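**Modia** é um método de aprendizagem por demonstração para manipulação robótica, proposto por Rima Akl. Usa gravações feitas com uma garra portátil, conduzida à mão, em vez da teleoperação de um braço. O método trata sobretudo de objetos transparentes, cujas paredes deixam ver o fundo e produzem reflexos que prejudicam a estimativa de profundidade.

O conjunto de treino, chamado Tarkent, reúne 2.208 demonstrações em cinco tarefas. Outras 376 foram reservadas para validação. A política recebe as imagens da câmara montada na garra e prevê a trajetória dos dedos e a sua abertura.

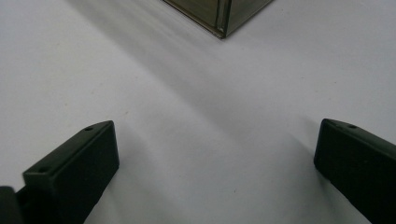

A fase de aproximação, com os dedos ainda abertos, é anotada em separado da fase de preensão. Akl observou que as arestas e as sombras na superfície de apoio bastavam muitas vezes para orientar o movimento, mesmo sem mapa de profundidade.

Na avaliação com braço fixo, o sistema completou 305 das 376 tentativas. A maioria das falhas ocorreu em recipientes encostados uns aos outros. Uma variante posterior, Obeidat, acrescenta um sensor de força nos dedos.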